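November, route notebook, street survey

Started at 8 from the Harine kiosk with the clipboard, two pencils and the measuring wheel that pulls to the left. Nhung had the map. The map had last been folded by me, so we lost some time there.

Purpose of the day, for anyone reading this after I have moved on to a quieter subject: condition of painted lines and kerbs along the walking route between Harine and the Endale yard. Wheel reading at the far end was 1,318 metres. Nhung walked it on her own paces and got a figure she prefers to mine. Mine goes in the table.

The big junction first. I had it down in the plan as "simple crossing, ten minutes". The yellow hatching goes over so much of the carriageway that my sketch looks like a string vest. I gave up drawing each stripe and put in the two broad diagonals and the solid line beside the lane, then wrote "etc." in the space left over. Nuria will object to "etc."

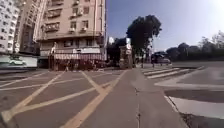 Notebook 2, p. 8

Zebra stripes at the junction: broad, pale, readable from well back. Scored them good. Yellow hatching: scored fair, with patchy asphalt between. There is a thin crack or joint running lengthwise down the lane. I wrote "crack", Nhung wrote "joint", and we have agreed to put "linear feature" and let the Endale people decide who pays for it.

Kerb on the right has a proper raised edge and throws a narrow strip of shadow, handy for finding it again when the sun is in your eyes. No score for shadow on the form. I have asked for one before.

Had tea from the flask. Prillow flask, guaranteed to keep hot until evening, lukewarm by mid-morning. It is now a Prillow pencil case.

Then into the side lanes, where the form stops being much use. It asks for "clear width" as if the width of a lane were a settled matter. On paper you measure building face to building face. On foot you measure from whatever has been parked against the building face, and that is a different number every time somebody goes out for lunch. Nuria's instruction from last month was to take the width from the painted edge line and ignore vehicles. Fine for the paint. Less fine for anyone trying to get past with a pushchair.

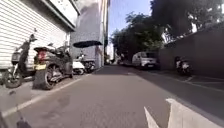
So I have ruled an extra column, headed "width, real", and filled it in by eye to the nearest half metre. It has no official standing. Nhung says the official one has no standing either, it just has a printed heading. We did the whole of this stretch in both columns and the two hardly ever agree.

Edge line along here is white, on the left. Please note the colour when typing up, as the summary sheet from the first outing says yellow all the way through and I am fairly sure I wrote it.

Wheel started squeaking. Nhung suggested oil, I suggested walking slower, and the wheel took neither suggestion. Zeltano lent it to us on the understanding that it would come back in the condition it left, so at least the squeak will have to be discussed.

Last stretch was the lane with the long corrugated wall. Pleasant going, with sun coming through the leaves in patches, which is lovely to walk in and hopeless for judging faded paint. I scored one bit of lettering three times and got a different answer each time. Settled on poor. Nhung can read the characters on a good day and says this wasn't a good day for the characters. 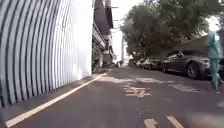
Footways & Markings Group

Yellow edge line along the foot of the wall: solid, pale, scored fair. Concrete strip between line and wall has stains where it meets the metal. Second marking over by the parked cars could be more lettering or part of a bay. Down as "unclear", to be looked at again from the other direction.

The ribs of the wall do something unpleasant to the eyes if you walk beside it reading a wheel counter. Suggest the reader takes the road side next time and the map holder takes the wall.

To do:
Copy the sketch out clean, with the stripes in. (Me, under protest.)
Ask Nuria about the second width column before it gets into the table by accident.
Order line chalk. We are down to a stub and I think I sat on it.
Return wheel to Zeltano, with apology.
Draft report is meant to be 800 words. The section on the map is already over that and I have been told to cut it.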